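Is Daniel 1 really a fast?

ruppert_reader
Our church in Gastodthorpe is doing a "Daniel fast" in March and I have been asked to lead the evening study on the first chapter. There are around 80 of us, and most have never done one. The more I read the chapter, the less I think it describes a fast. Daniel asks for pulse and water so he won't be defiled by the king's meat and wine. He isn't mourning and he isn't said to be praying for an answer. At the end of the ten days he looks fatter than the others. Am I missing something, or have we put the wrong label on it?

Cosmin Iordache
You aren't missing anything. The fasting chapter is 10, where he eats no pleasant bread and no flesh or wine for three full weeks, and it says plainly that he was mourning. People take the length from chapter 10 and the menu from chapter 1 and call it one thing. I would teach them on separate evenings.

hilltop_marian
I disagree with Cosmin a little. Daniel purposed in his heart before he ever spoke to the prince of the eunuchs. Setting food aside for the Lord's sake is close enough to fasting for me. We did this at Pliltholm two years running and it did a lot of good. I would hate to see people talked out of it over a word.

Cosmin Iordache
I'm not talking anyone out of it. I only want the text to say what it says.

Ihor Holovko
I have led this study a few times, so I will put down how I handle it. I spend the first half on verses 3 to 7, the new names and the Chaldean schooling, and don't touch the food until people have seen what was being done to these young men. They were being made into Babylonians. They accepted the schooling and answered to the names, and then at the table Daniel said no. Ask your group why there and not somewhere else. You will get a good half hour out of that.

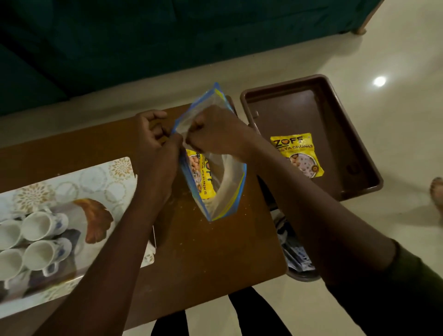
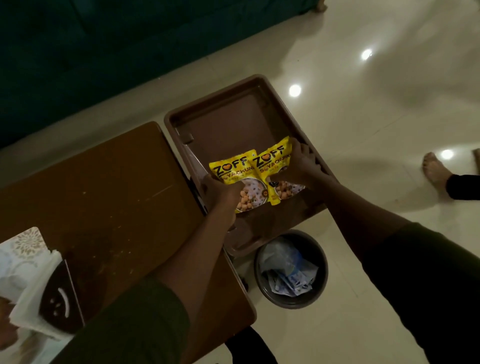
The word "pulse" in verse 12 is the other thing they will ask about. The Hebrew has to do with things that are sown, so it covers seeds and what grows from them, and newer versions mostly say "vegetables". I don't think it is meant as a strict list. When someone wants to know if a yellow packet of soya chunks like those is allowed, I say yes, soya is a bean and a bean is as near to pulse as you will get at the store – then I bring them back to verse 8. If you let it, the whole evening goes on what may be eaten, and Daniel's reason for asking gets five minutes before the closing prayer.

ruppert_reader
Thank you, Ihor. I had planned to start at verse 8, but I will go back and begin at 3. Do you say anything about why the king's meat was defiling? I have seen three explanations and don't find any of them complete.

Ihor Holovko
I give them the usual ones. It may have been unclean under the law, or not drained of blood, or offered to idols first. The trouble is the wine, which the law didn't forbid him. Some say it was about depending on the king for everything. The chapter doesn't tell us, and I say so.

oldlamp
The idol explanation covers the wine as well. Part of it would have been poured out to their gods.

Cosmin Iordache
It might, but then why would the vegetables be any safer? They could have been offered too.

oldlamp
Fair point. I still lean that way.

hilltop_marian
One practical thing. Please tell people with diabetes or other health trouble to ask their doctor first. We had a lady at Pliltholm who felt she had to keep up with everybody else. Daniel asked for a trial of ten days and asked politely, and Melzar was free to judge by what he saw. That is worth pointing out to anyone who thinks stopping early is a failure.

ruppert_reader
I will put that on the handout. I think I will keep the name "Daniel fast" since the notices have already gone out, and explain the difference between the two chapters on the first night.

Cosmin Iordache
That seems fine to me. Read chapter 10 aloud if you have time – most people have only heard the first one.

hilltop_marian
I can live with that. Let us know how the first night goes.

Last updated: March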